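Four baskets and a shelf over the basin: tidying toiletries with Gunnel Torvik

Gunnel Torvik has been sorting other people's bathroom cupboards for 12 years, and she still gets excited about a good basket. We met at half past nine on a grey February morning, and before I had my coat off she was telling me about shower gel. "People hang on to it," she said, "especially the bottles with two centimetres left in the bottom – they can't use it and they can't throw it out, bless them, so it goes to the back and has babies."

Her method is a gentle one. Everything comes out on to a table, and then it goes back into small plastic baskets, red for the things you use and blue for whatever needs a second look. She likes slotted sides, so you can tell from the outside whether there's something in there.

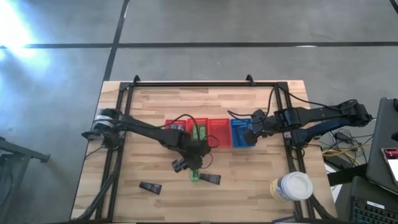
Why baskets, when a drawer would do the job?

"A drawer is a lovely place to lose a comb," Gunnel said. "With a basket you lift the whole lot out, wipe the shelf, and put it back again, and it takes you a minute. I had drawers at home for years and I never once saw the bottom of them."

She is very firm about small baskets, mind you. A big one fills up with everything and then you're rummaging again, and she would sooner have four little ones in a row than one handsome hamper. Toiletries wait on the table in front of them until she has decided where each one belongs, and she won't be hurried over it.
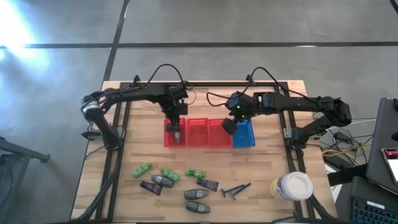

Ghada Najjar disagrees about the colours, and told me so at some length over the telephone: she thinks everyone in a house should simply have a basket each, and that sorting by use falls apart the moment there are teenagers. Gunnel laughed when I passed this on. "She may well be right about teenagers," she said, and poured us both more tea.

What she worries about most is the little stuff. Bottles look after themselves, more or less, but packets and sachets slide down behind things and get squashed, and then you buy more of them. She lays hers along the side of a basket,
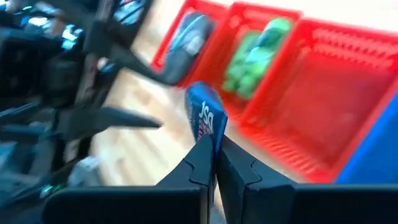
with other things bundled in the basket next to them, and she goes through them again at the change of the season. The first time she did this in her own house she found sun cream from three different holidays – "and one of those holidays was in 2000, which I'm not proud of!"

Tubes are kept back until the end. She likes to lay each one down, have a look at how much is left in it, and only then choose a basket.

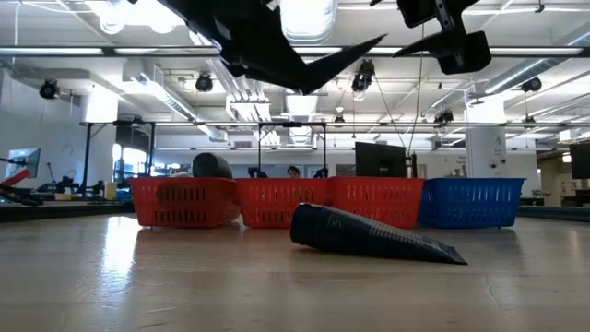 A black squeeze tube on the table, with the red and blue baskets behind.

I asked what she would say to somebody starting this evening, with a full cupboard and not much patience. "Do one shelf," she said, "and have your supper, and do the next one tomorrow if you feel like it." Then she went off to find me a spare basket to take home. It's red, and it has my toothpaste in it.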